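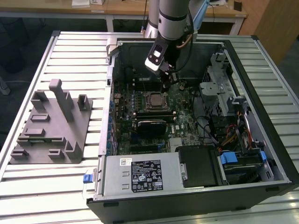 How far above the motherboard should the gripper stop before the first pick?
High enough that the closed fingers clear the tallest part in the case with the wrist turned through its full range. Set this as the hover height and save it before you teach any other point.

Home | Build Log | Tutorials | Parts | Join the Club

Teaching waypoints for the desktop teardown task

This page covers the second exercise in the Brarkeck club track. You need a working arm, a calibrated wrist camera, and a desktop tower with the side panel off. Unplug the tower and hold the power button down for a few seconds before anyone reaches inside.

Seating the tower

Lay the case on its side on the slatted platform with the open side up. Push it against the stops until it no longer rocks. If a latch or handle sticks out past the case wall, leave a gap for it, or the case will sit at an angle and every point you teach will be off in Z. Mark two corners on the platform with tape so the case can go back to the same place.

Setting the base frame

1. Jog the arm to the first taped corner at low speed and record it as the origin.
2. Jog to the second corner and record it as the X direction.
3. Name the frame prikometti_case. The scoring script looks for that name and will not accept another.

Teaching the points

Teach from the outside in. Start with the hover point, then the approach point for each part, then the grasp point. Keep the approach straight above the grasp so the last move is vertical. Drive cages and loose power cables are the usual causes of a protective stop — route the arm over the board side of the case whenever the path allows it.

For memory modules, line up the fingers with the long edge of the slot before descending. Open the slot clips by hand in this exercise. Po-yen Lui wrote a routine that opens them with the fingertip, but it belongs to exercise three.

Checking the camera

Move to the hover point and take a still. The whole memory area should be in view and in focus. Set exposure by hand. The controller stores the value in the Wallner profile; our bench uses 3675. Bare metal parts reflect the ceiling lights, and auto exposure will darken the board to compensate.

Dry run

Run the program at low speed with the fingers closed and one person on the stop button. Watch the cables on the arm as well as the gripper — a cable that catches on the case will pull the camera out of alignment. If it does, repeat the calibration from exercise one. Raise the speed only after 2 clean passes.

Saving your work

Export the points to the Floltau folder with your team number in the file name. Pui-shan Mak checks the exports before each session. Frame errors show up in the log as code 448 and mean the two corners were recorded in the wrong order.

Last edited by Iulian Lungu, 11 January 2021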